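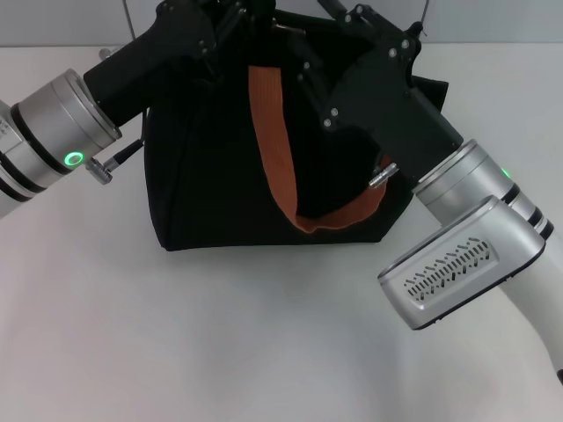
Section 4: Setting up the Zullow enteral feeding pump

4.1 Before you begin

This section covers first-time set-up of the Zullow pump for continuous or intermittent feeding through a gastrostomy or nasojejunal tube. It is written for patients and carers who have completed bedside training at a Clunby clinic. Feed type, rate and total volume are prescribed by the dietitian and must be copied from the current feeding plan.

CAUTION: Do not start a feed if the tube has moved, if the external length marking has changed, or if there is new abdominal pain, vomiting or swelling. Contact the clinic.

4.2 Mounting and power

1. Clamp the pump to the pole so that the display is at eye level when seated.
2. Connect the mains adaptor and check that the green charging light comes on.
3. Charge for the full cycle before first use on battery. The battery symbol stops flashing when charging is complete.

Note: The pump can be operated while charging. Alarm volume is the same on mains and battery.

4.3 Fitting the Kazmi giving set

1. Wash and dry your hands.
2. Check the expiry date on the giving set and on the feed. Discard any set with a torn wrapper.
3. Close the roller clamp.
4. Shake the feed container gently and screw on the giving set. Hang the container with its base above the pump.
5. Open the pump door. Seat the blue collar in the upper slot, stretch the silicone section around the rotor, and press the lower collar into place.
6. Close the door until it clicks.
7. Open the roller clamp and hold PRIME. Release when feed reaches the end connector.

CAUTION: Never prime the set while it is connected to the patient. Air and unmetered feed will be delivered to the stomach or bowel.

4.4 Programming

1. Press RATE and enter the prescribed value in mL per hour. The factory setting is 45.
2. Press DOSE and enter the prescribed volume in mL. The factory setting is 1000.
3. Read both values back against the feeding plan.
4. Flush the feeding tube with water as prescribed, connect the giving set, and press START.

Keep the head and shoulders raised at 30 degrees or more during the feed and for one hour afterwards, unless the clinic has advised otherwise.

Note: Jejunal feeds are not given as a bolus. If the plan shows a jejunal tube and a bolus dose, stop and query it.

4.5 Alarm codes at start-up

E12 - door open or collar not seated. Refit the set as in 4.3.
E32 - occlusion downstream. Check the roller clamp, look for kinks, then flush the tube. Do not force the flush.
E40 - air in line. Disconnect from the patient and prime again.

If the same code shows three times, switch off the pump and call Altumberg technical support, extension 2185. Have the serial number ready; it is on the underside of the casing.

Section reviewed by Samina Shaikh, gastroenterology nursing, and Tariq Bajwa, biomedical engineering. Next review: October.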